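The Blue Tape Years

I have bought 28 rolls of painter's tape since we moved into the house on Jafri Street. I know this because my friend Morena Caputo made me save the empty cores in a shoebox, and then one evening in July, over a bottle of something fizzy, she made me tip them out and count.

"You don't have a craft room," she said. "You have a tape habit."

She's right, and I'm not sorry. It started with a quilt. I wanted to lay out squares on the dining table before sewing them, and I kept bumping the thing with my hip and losing the whole arrangement. So I rolled brown kraft paper over the table, ran blue tape across it in both directions, and suddenly every patch had its own little address. Third row, second square. I could walk away, make dinner, come back and pick up where I'd stopped. I cannot tell you how happy this made me!

The quilt got finished (it's on the guest bed, it's a bit crooked, we love it) and the paper stayed. My daughter Noemi moved in with her blocks. She was six then and very bossy about territory. The cubes had to stay in the squares, except when they were allowed to sit on the lines, and the rules about that changed hourly. I've stepped on those blocks in the dark and I'll take a foam one over a wooden one any night of the week.

I got curious about who else was doing this, and the answer is a lot of people. Desmond Kapoor, who runs the Saturday-style swap table at the Rimalier community hall, tapes up his whole sorting area before he opens the doors. Buttons here, zippers there, mystery items in the far corner. He told me he used to draw the lines in marker, and then somebody asked for a different layout and he had to throw out the paper. With tape you just peel and start over.
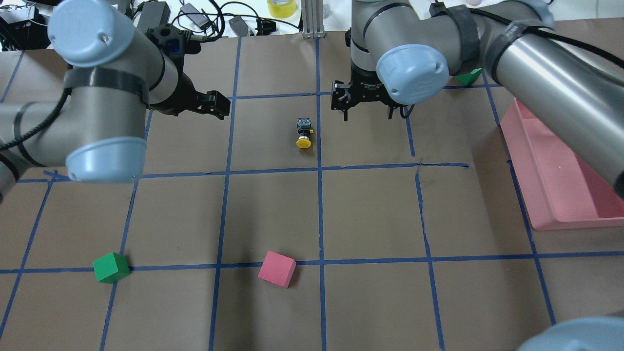
The paper matters more than you'd think, by the way. I went through a phase of taping straight onto the table, and it was fine for a day or two, but I left one strip down for a whole winter and the finish came up with it. My husband, Guido, has been very gracious about this. He has put a fruit bowl over the spot and only mentions it when we have company.

So, paper. I buy mine from Genholm, a packing supply place out past the river, on a roll that holds 200 feet and weighs as much as a toddler. I fold the ends under the table and tape them down on the underside, and then I start in the middle. One strip down the center, one strip across, and everything else measured from those two. If you start at an edge you'll drift — I always drift — and by the far side your squares have turned into something a geometry teacher would want to discuss with you.

How big should the squares be? Mine are 6 inches, which suits quilt patches and small hands. Meinir Bevan, who makes mosaics in the old Namell building, goes bigger. She once laid out 3,000 tiles for a single wall, working across four tables pushed together, and she says the grid was the only thing that kept her from lying down on the floor. I asked if she ever got tired of looking at blue lines. She told me she'd started seeing them on the ceiling at night.

You'll want something to hold the bits that aren't in play, too. I like a shallow tray, long enough to run along one side of the table, so the extras stay close without wandering into the squares. Mine came from the kitchen and the silverware now lives in a mug.

I'm due for fresh paper this week. Noemi has asked for smaller squares this time, with one big one in the corner for the cat.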